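3.2 Coincidence as evidence

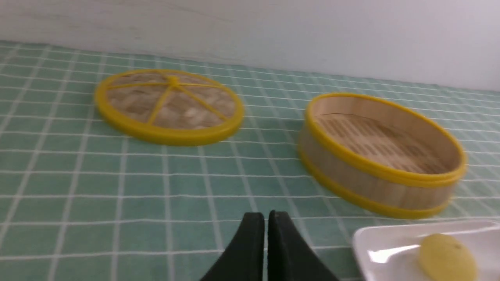
Figure 2. A round steamer lid with a yellow rim on a green gridded tablecloth.

I should own up that I came to this part of the study with a favourite theory already in my pocket. I thought people who believe in hidden plots would simply see more links between events than everyone else does. So I read 1062 posts from the Udano forum archive (yes, all of them, mostly at night) and marked every place where a writer tied two events together by date alone. There were 615 such posts, far more than I'd bargained for!

What surprised me was who wrote them. Of the 615, 400 came from members who call themselves sceptics and spend their time on the forum knocking theories down. They use dates just as freely, usually to show that a rumour began after some film or newspaper story came out. Kellum would call this borrowed method, and I think that's fair, though I'm less sure than Kellum is that the borrowing only runs one way.

Thierry Jacquet read an early draft and asked whether I was lumping jokes in with serious claims. I was, a bit. I went back and pulled out 179 posts that I now read as teasing, and the sceptics still came out ahead among those that were left. Irony is horribly hard to judge in old threads, mind you, and Yordanov's test for it (does anybody reply in kind?) falls over when a post has no replies. I return to those silent posts in section 3.3.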